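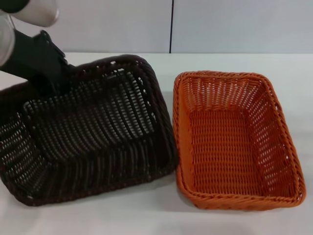
The brown basket and the orange one, on the white table

May 3, 2019

Today I finally decided about the baskets. I wanted to keep both, but the shelf in the hall has place for only one, and I measured it two times to be sure. It is 296 millimeters deep.

The brown is so dark that in the evening it will look black, I think. I like the thick braided rim very much, and how the light comes through the small gaps in the weave. But dust goes into those gaps too, and I will be the one with the old toothbrush. The orange is the same kind of shape, with round corners, only much louder. My mother would say it is a color for a kitchen.

Wouter De Haan wrote that he can take one with him to Hukesville, for the bread -- he did not say which he prefers. So he gets the orange, and the brown stays with me for gloves and keys and the letters I do not answer.

Tomorrow I must still wash the shelf and buy felt for under the basket.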